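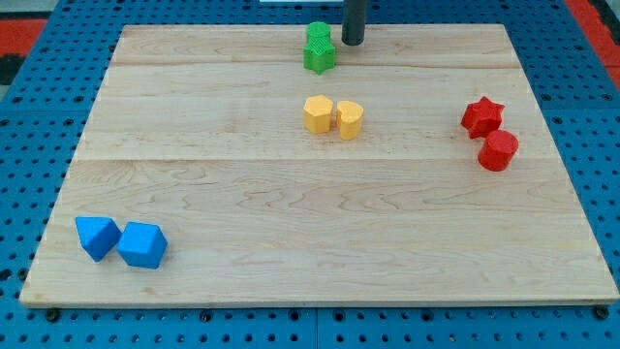 Color pairs on the maple board, bench 2.

About the Astthorpe Workshop

Astthorpe is a shared workshop for people who build small automated machines. It has a machine room, an electronics room and a long bench room where finished and half-finished arms are bolted down and run. Members pay a monthly fee, hold a key, and work on their own projects or on one of the two house projects described further down this page.

We started in a rented garage with a drill press and one printer. The present building on Grindevine used to be a tile showroom, and the floor loading is generous enough that we have never had to think about where a lathe goes. There are now 19 members. Most have day jobs unrelated to robotics. Membership is capped by bench space, and we do not plan to raise the cap while the bench room stays the size it is.

What we build

The main house project is called Ronusine. It is a tabletop sorting arm with open drawings, designed so that a person with a home printer, a hand drill and ordinary patience can build a second one without asking us for parts. The frame, the joint housings and the cable guides are printed. Motors, bearings and fasteners are bought in. Revision C of the drawings is current. Revision B is still on the server for members who have already cut metal to it, but it gets no further corrections.

The second house project is a set of test pieces and test boards. It gets less attention from visitors and takes up more of our time. An arm that picks up one cube from one marked spot proves little about the arm, so we keep a library of printed solids in four colors (red, yellow, green and blue) and several shapes, among them cylinders, cubes, stars, hearts and triangular prisms. Members use them for grouping by color, grouping by shape, and placement near the limits of reach. The library currently holds 127 pieces, including duplicates. Pieces with chipped corners are reprinted and the old ones go in the scrap bin, as a chipped star closes differently in the fingers from a sound one.

The pieces are printed with the layer lines left on. We tried sanding and filler primer on an early batch. The finish was better and the grip was worse, and the primer left marks on the finger pads. All pieces since then have gone from the print bed to the shelf with only the brim trimmed.

Boards and tables

Work surfaces are perforated tables with holes on a regular grid. Anything that has to stay put is bolted through the grid. Clamps are allowed for a quick trial but not for a run that will be logged — a clamp that creeps a millimeter in an hour can waste an evening of calibration.

On top of the table goes a board. We use glued-up maple for most color work. It is pale enough for the four colors to separate cleanly at a fixed exposure, and it can be planed flat again when it wears. The grain does confuse simple edge detection, and members who rely on edges usually switch to a painted board after the first week. Glue lines are scraped flush. Bolt heads are kept close to the board edge, clear of the working area, and their positions should be entered in the keep-out file before the arm is powered.

Standard layouts are kept in the shared folder as plain text, one line per piece: color, shape, position, rotation. The pair layouts put two pieces of one color close together and leave a good deal of bare board between the groups. They are the first layouts a new arm is asked to handle. Spacing within a pair is tight on purpose, and a gripper with fat fingers will have to approach from the open side or push the neighbor away. Both approaches are acceptable as long as the log says which was used.

How the workshop runs

The building is open to keyholders at all hours. Spindles and the bandsaw stop at 10 p.m. under our agreement with the neighbors. Printers may run overnight if the job sheet on the door has been filled in. Arms may not run unattended, at any speed, with or without a load.

Every arm on a bench must have a stop button within reach of the person running it, a current limit set in the controller, and a card showing the revision of the firmware it is running. New members have their first build checked before power-on. The check takes almost 75 minutes and covers wiring, strain relief, joint limits, the stop circuit and the keep-out file. It is repeated whenever a controller is replaced.

We do not sell arms, kits or printed parts. Drawings, board plans and piece files may be downloaded and used by anyone. Corrections are welcome and should quote the revision letter and the sheet number. Reports that say only that a part does not fit will be answered with a request for the measured size, the material and the nozzle diameter.

Support

The workshop is paid for by membership fees and by an annual grant from the Abdel Hamid fund, which covers rent on the electronics room and the replacement of worn tooling. Donated stock is accepted if it is labeled. We have enough unlabeled aluminum.

Visiting and joining

Visitors are welcome on the open evening each month, from 6 p.m. Enter by the side door. Closed shoes are required in the machine room, and long hair must be tied back before you cross the yellow line. Children may visit the bench room with an adult.

The waiting list reopens in November. Applicants should send a short note describing what they want to build, what they have already built, and how much bench length they expect to need. A drawing helps, and a pencil sketch with dimensions is fine.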